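Sokimness : lot « table blanche », fiche de données

Version du 25 avril, fichier LISEZMOI
Responsable de la fiche : Yasaman Yazdani
Objet : annotation d'objets de table courants (bouteilles, gobelets, bouchons) et de leur état de rangement.

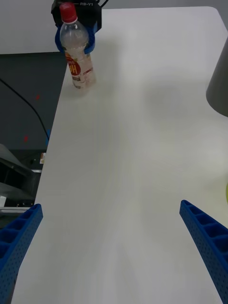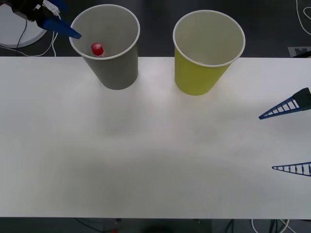
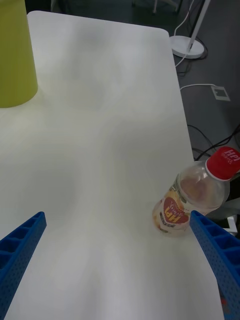
Contenu

Le lot porte sur les récipients légers posés sur un plateau nu et sur la façon de les nommer de manière stable d'une annotation à l'autre. Il comprend 2999 vues fixes, réparties en 194 séries. Chaque récipient reçoit une classe, une couleur dominante, une posture et, s'il y a lieu, une mention de contenu. La posture prend trois valeurs : debout, couché, indéterminé. La bouteille en plastique transparent à bouchon rouge est ainsi codée « debout » dans la première vue et « couché » dans la troisième, où le bouchon dépasse du bord droit de la table. Le champ « dépassement » est renseigné séparément du champ « posture », y compris lorsque la base de l'objet reste sur le plateau.

Structure des dossiers

vues/ : fichiers sources, un sous-dossier par série
annotations/ : un fichier CSV par série, encodage UTF-8, séparateur point-virgule
lexique/ : liste des classes et des couleurs admises
journal.txt : corrections apportées depuis la version Barklow

Champs du CSV

id_objet : entier, unique dans la série
classe : bouteille, gobelet, bouchon, petit_objet
couleur : valeur du lexique, une seule par objet
posture : debout, couche, indetermine
contenu : vide, partiel, plein, inconnu
depassement : 0 ou 1
remarque : texte libre, 20 mots au maximum

Règles d'annotation

La couleur d'un gobelet est celle de sa paroi extérieure. Le rebord et l'intérieur ne sont pas pris en compte : le gobelet de droite de la deuxième vue est classé « jaune », bien que son intérieur soit blanc cassé. Les teintes situées entre le jaune et le vert sont ramenées à « jaune » et signalées en remarque.

Un petit objet placé dans un gobelet fait l'objet d'une ligne distincte. Le gobelet passe alors à « partiel ». Dans la même vue, l'élément rouge visible à l'intérieur du gobelet gris est codé « petit_objet », la forme ne permettant pas de trancher entre bouchon et bille.

Un récipient dont le rebord n'est pas visible reçoit « inconnu » pour le contenu. La classe est conservée si la paroi suffit à l'établir ; dans le cas contraire, la remarque doit commencer par « classe probable ».

Les inscriptions des étiquettes ne sont pas transcrites. Une lecture partielle peut figurer en remarque, entre guillemets, sans restitution des lettres manquantes.

Contrôle

La relecture a été faite avec l'outil Tse, à raison de 24 séries par passe. Les désaccords sur la couleur sont tranchés par la responsable de la fiche. Ceux qui concernent la posture restent à « indetermine » jusqu'à la passe suivante.

Limites connues

Le niveau de liquide n'est pas mesuré. La valeur « partiel » recouvre aussi bien un fond de bouteille qu'une bouteille aux trois quarts pleine.

Les identifiants d'objet ne sont pas suivis d'une série à l'autre.

Accès

Dépôt interne Wosau, répertoire sokimness/table_blanche. Les demandes de correction indiquent le numéro de série, l'id_objet et la valeur proposée.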